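Tellero student team enters bin-picking class at Fulten

9 November 2020

The Tellero student robotics project has registered for the bin-picking class of the Fulten automation competition. Each team has 16 minutes to clear a bin of mixed household items with a single arm. Items are scored individually, and a dropped item may be attempted again without penalty.

Work on the project began in June. The current set includes a sponge, a small plush toy, a clear bottle and a small blue block. The software selects a grasp point from camera data and passes it to the arm controller. Test runs are logged, and the log stands at 400 attempts.

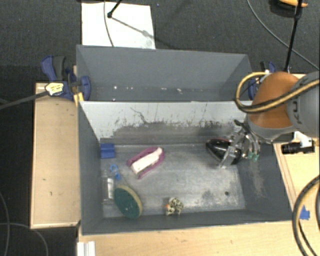
Transparent objects remain the hardest part of the set, according to Prasert Wongsuwan, and the team would sooner lose a few seconds on a second look than close the fingers in the wrong place.

The team has 8 members, all enrolled in the Pandano automation course. Registration and travel are paid for by Wunderlich. Source code and test logs will be released after the final.

Enquiries: Tellero project office.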